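The big bottle is a bad deal

Filed under: Kitchen, Complaints
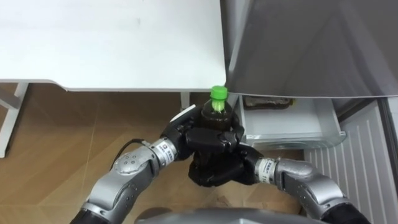
I have stopped buying big bottles of anything dark and pourable, and I would like to talk you out of them too. Soy sauce, vinegar, cola, cold coffee, the syrup my kids put on everything. If it comes in plastic with a screw cap and the store has a bigger one next to it for a little more money, I now buy the smaller one, and I am tired of being told I'm throwing money away.

The argument for the big bottle is always the unit price. Look at the shelf tag, people say, look at the cents per ounce. Fine, I've looked. The cents per ounce assume that you drink or pour every ounce, and in my house we don't. The last third of a large cola goes flat in the refrigerator door and gets poured down the sink by whoever finally needs the space. You paid for that third. You also carried it up the stairs.

My brother-in-law Davoud is the great defender of bulk in our family. He once worked out that he would save $3,650 over the life of his mortgage by buying drinks and sauces in the largest size on offer. I asked to see the math and he sent me a spreadsheet with no line in it for waste. Nor was there a line for the second refrigerator humming in his garage, which he bought to hold the bottles. When I brought that up he said the refrigerator would have been needed anyway. For what? More bottles, as far as I can tell.

Then there is the question of where the thing goes. Refrigerator doors are built for a world of medium containers. The tall ones don't fit under the upper shelf of the door, so you lay them down on the main shelf, and then you find out how good the cap is. I have cleaned dried soy sauce out from under a vegetable drawer with a butter knife, and it took two evenings. If you have a table next to the refrigerator, as we do, the big bottles migrate there, and after a week you're eating dinner beside a row of them. From there they go on the floor, between the table and the wall, where they get kicked.

Nor am I impressed by handling. A full large bottle is a two-handed object. The plastic keeps getting thinner, and if you grab it by the middle with the cap off it gives, and up comes a mouthful of whatever is inside. You learn to hold it high with one hand and keep the other underneath, which is a lot of ceremony for a splash of vinegar. My neighbor Mariama Darko, who is eighty-one and a better cook than I will ever be, pours everything into small glass cruets the minute she gets it home. I respect that, but let's be clear that she is doing unpaid work to turn the product she bought into the one she wanted.

"So decant it" is the usual reply, and I did try it for most of February. I bought four glass bottles and a funnel. The funnel dripped, the labels came off in the wash, and for a while there were two identical bottles of brown liquid in our kitchen. I seasoned a stir-fry out of the wrong one. Black vinegar is a fine ingredient, just not by the quarter cup.

I'll grant a few exceptions. If you cook for six, buy the big one. If you're having people over on a Saturday and you know it will all be gone by ten, buy two. Cooking oil keeps well enough in a dark cupboard, and I don't object to a large jug if you fry often. And I know the extra packaging counts against me. Several small bottles use more plastic than one large one, and I don't have a good answer to that, except that a sauce somebody made, bottled and trucked across the country only to go down my drain isn't a great result either.

What I object to is the smugness of the shelf tag, and the way otherwise careful people stop thinking when they read it. Before you reach for the giant one next time, go and look at what's already open at home. Check the back of the bottom shelf. Ours had a steak sauce in it that had moved with us from the old apartment, still more than half full, and it had been on sale.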